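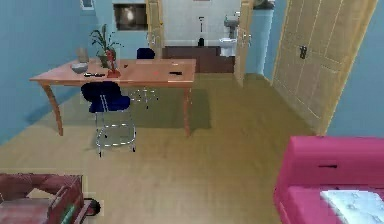 Kesham 水库钓获记录 说明文件

先说清楚这个仓库里有什么：1,397 条钓获记录，一个表格文件，一份字段说明，一个用来检查格式的小脚本，再加上你正在看的这份啰嗦的说明。记录全部来自 Kesham 水库和它下游那一小段河道，是我和一帮钓友用纸本子记下来，再由我一条一条敲进电脑的。敲的时候眼睛很花，所以错字肯定有，看到了请告诉我，我会改的！

我本人是钓鱼的，写代码是半路出家，脚本写得难看请多包涵。数据倒是认真的，我对它比对脚本有信心得多。

为什么会有这份东西

我们这边每年九月有一场不大的钓鱼比赛，称重、量长度、登记，完了把单子往抽屉里一塞，第二年接着塞。有一年我想查一下鲈鱼到底是早上好钓还是傍晚好钓（跟人打赌，赌一盒钩子），翻抽屉翻了一个下午，发现单子上有的写“早”，有的写“6点多”，有的干脆什么都没写。赌没打成，倒是把我给惹急了，回家就开始设计表格。

第一版表格有二十几栏，连钓线颜色都要填，结果没人愿意填，交回来的本子一半是空的。第二版砍到十一栏，就是现在这个样子。如果你也想在自己的水域做类似的事，我的建议就一句：栏目少一点，再少一点，钓鱼的人手上都是腥味和饵料，谁有心情给你写作文。

文件清单

catches.csv：主表，一行一条鱼。编码是 UTF-8，逗号分隔，第一行是栏名。用某些表格软件直接双击打开中文会变成乱码，请用“导入”功能，手动选一下编码。

fields.txt：每个字段的解释，跟下面那一节内容差不多，只是更干巴。

check.py：格式检查脚本。运行方法是 python check.py catches.csv，没问题就什么都不输出，有问题会告诉你是第几行。只用了标准库，不需要另外装东西。

spots.csv：钓点代号和大致方位。注意是大致方位，我没有放精确坐标，原因后面讲。

字段说明

id：流水号，从 1 开始，中间不断号。删掉重复记录之后我重新编过一次，所以跟纸本子上的号对不上，别去对。

month：月份，只记到月。本来是有日子的，后来去掉了，因为有几位钓友不想让人知道自己哪天没去上班（理解万岁）。

period：时段，取值是 dawn、morning、noon、afternoon、dusk、night 六种。天亮前后算 dawn，太阳下山前后算 dusk，这个边界很模糊，各人有各人的理解，不要拿它去做太精细的分析。

spot：钓点代号，两个字母，对照 spots.csv。

species：鱼种，用的是我们本地的叫法。鲈鱼、鲫鱼、鲤鱼、翘嘴、鳟鱼都有，还有一栏叫“杂”，小杂鱼统统扔进去。翘嘴和它的几个亲戚我们分得不太清，凡是嘴往上翘的都写了翘嘴，做鱼类学研究的朋友请千万当心。

length_cm：全长，从吻端量到尾鳍末端，尾鳍自然合拢，单位厘米，取整数。

weight_g：重量，单位克。空着就是没称，不是零。

method：钓法，取值是 float、lure、fly、bottom 四种，分别是浮钓、路亚、飞蝇、沉底。

bait：饵，自由填写，所以五花八门。玉米、甜玉米、嫩玉米我都合并成了玉米，其他的没动。有一条写的是“老婆做的馒头”，我舍不得改，留着了。

released：放流了没有，y 或者 n。

note：备注，大部分是空的，偶尔有几句废话，比如“线断了两次才上来”，或者“雨太大，回家”。

量鱼和称鱼的办法

长度用的是 Avisow 的折叠量鱼板，最大能量到 70 厘米。超过这个长度的鱼，在 length_cm 里填 70，同时在 note 里写上“超尺”，所以如果你画直方图，最右边会有个小凸起，那不是鱼群有什么特别，是板子不够长。我知道应该换块长的，一直没换，懒。

重量用的是 Ryu 手提秤，带袋子一起称，再减掉袋子。湿袋子比干袋子重，这一点早期没人注意，后来我们规定先把袋子浸湿、归零、再放鱼。归零这一步有人会忘，尤其是大鱼上岸手忙脚乱的时候。我在录入时看到明显离谱的重量（比如 20 厘米的鲫鱼写了两公斤），会回头去问当事人，问不清楚的就把重量清空，长度保留。

40 克以下的鱼不称重，秤在这个范围里跳得厉害，称了也没意义。

比赛记录和平时记录

两种都在同一张表里，没有单独标记。当初没留这个栏，现在补也补不准了，只能说九月的记录里比赛的占大头。这件事对分析影响挺大的：比赛的时候大家只把够规格的鱼拿去称，小的当场就放了，根本不登记。所以九月的平均长度看上去比别的月份好看得多，别高兴太早，也别跑来跟我说九月鱼大。想避开这个问题，最简单的办法是把九月整个去掉再算一遍，看看结论还在不在。

还有一点，比赛规则里有最小尺寸，所以 length_cm 在那条线上会有一堆鱼刚刚好够尺寸。都是刚刚好。我不评论。

数据是怎么录入的

纸本子每个月收一次，我用 Utik 录。那是个很朴素的录入小工具，一屏一条，按回车跳下一栏，没有花哨功能，正合我意。录完导出，跑一遍 check.py，再抽 40 条回去跟本子对。对出来有错的，整本重看。听起来很严格对吧，其实有一本泡过水，字糊成一片，我靠猜的成分不小，那本里的记录我在 note 前面都加了个星号，想要干净数据的话请直接过滤掉。

重复记录也处理过。两个人一起钓的时候，有时候抄鱼的和持竿的各记一次，同一条鱼就成了两条。我的办法是把同月、同时段、同钓点、同鱼种、长度重量都一样的挑出来，逐对去问。问到确实是一条的就删一条，实在没人记得的两条都留着。

为什么没有精确钓点

因为我还想在这里继续钓鱼！开个玩笑，不过也有一半是真的。水库北岸有一片浅滩，春天是产卵的地方，前几年不知谁在网上发了位置，之后那一片踩得一塌糊涂，芦苇倒了一大半。从那以后我们商量好，公开的数据只写代号和“北岸偏东”这种程度的方位。如果你做的是正经的水域管理或者保护工作，确实需要更细的位置，可以在议题区留个言，说说用途，我们再商量。单纯想找钓点的，自己走一圈吧，走路对身体好。

适合拿来做什么

练手画图挺好的，数据不大，又不至于小到没意思。看看不同钓法在不同时段的分布，或者长度跟重量的关系，都可以。有人拿它给中学生上过统计课，据说学生最喜欢的是 bait 那一栏。

不适合拿来做什么

不要拿它估计水库里有多少鱼。我们只记钓上来的，没钓上来的、空手回家的那些日子一概没有，而空手回家的日子，唉，相当多。没有空手的记录，就算不出单位时间的钓获量，这是整个数据最大的短板，我清楚得很，正在想办法。下一版打算加一张出钓表，哪怕一条没钓到也要写一行，能不能推得动要看大家的脸皮。

也不要拿它给钓手排名。表里没有名字，从备注去猜是谁也请不要做。

已知的问题

冬天的记录很少，水库结薄冰的时候基本没人去。

夜间的记录几乎都集中在两个钓点，原因是那两处有路灯，跟鱼没什么关系。

飞蝇的记录主要出自少数几个人之手，他们技术好，也特别爱写备注，所以这一类看起来又大又详细。

下游河道有一段时间在修护坡，那几个月没有数据，不是漏录。

有几条鳟鱼的长度和重量对不太上，鱼偏瘦，我去问过，当事人坚持没量错。我信他。

想补充记录的话

欢迎，不过请先按 fields.txt 的格式整理好，跑过 check.py 再提交，一次别超过一个月的量，我看得慢。只收 Kesham 水库和下游河道的，别的水域请自己另开一份，我可以帮你看表格，脚本也随便拿去改。提交之前麻烦确认你是有证的，鱼也是在开放季里钓的，禁钓期的记录我不收，写得再漂亮也不收。

照片就不用传了，仓库放不下，而且背景里常常能认出钓点。

使用许可

数据随便用，注明出处就行，写“Kesham 水库钓获记录”几个字足够。脚本也一样。如果你用它做出了什么图，发给我看看嘛，我会打印出来贴在渔具店门口，上次那张已经晒褪色了。

更新记录

最近一版：合并了玉米，修正了一批把时段填进钓法栏的记录，check.py 现在会检查空行了。

上一版：去掉了日子，只留月份；重新编了流水号。

再上一版：第一次公开，忘了附字段说明，被骂了一顿，当晚补上。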